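4.3 Setting a custom desktop background

Flokent Desktop stores background images per user account. Administrator rights are needed only for the shared folder (see 4.4).

1. Open Control Centre and select Appearance, then Background.
2. Click Add Folder and browse to the folder containing your images. Subfolders are not scanned.
3. Select a thumbnail. The preview pane updates before the change is applied.
4. Under Fit, choose Fill, Centre or Tile. Fill crops the longer side to match the display.
5. Click Apply.

Note: JPEG, PNG and TIFF files are accepted. Colour profiles embedded in TIFF files are ignored.

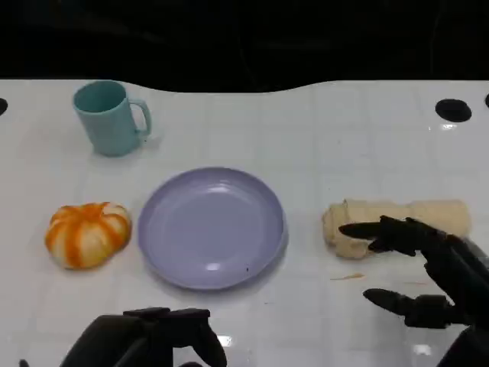
Sample background: teal mug and purple plate on a white tabletop.

To rotate through a folder of images, tick Change Picture and enter an interval in minutes. The default is 30. On a laptop running on battery, rotation pauses until mains power is restored – the current image stays in place.

Caution: Clicking Reset Appearance removes all added folders from the list and restores the Briltau theme. The image files themselves are not deleted, but the folders must be added again.

If the background turns solid grey after you log in, the source folder is unavailable. Reconnect the drive and repeat steps 3 to 5. Error 2681 in the log refers to the same fault.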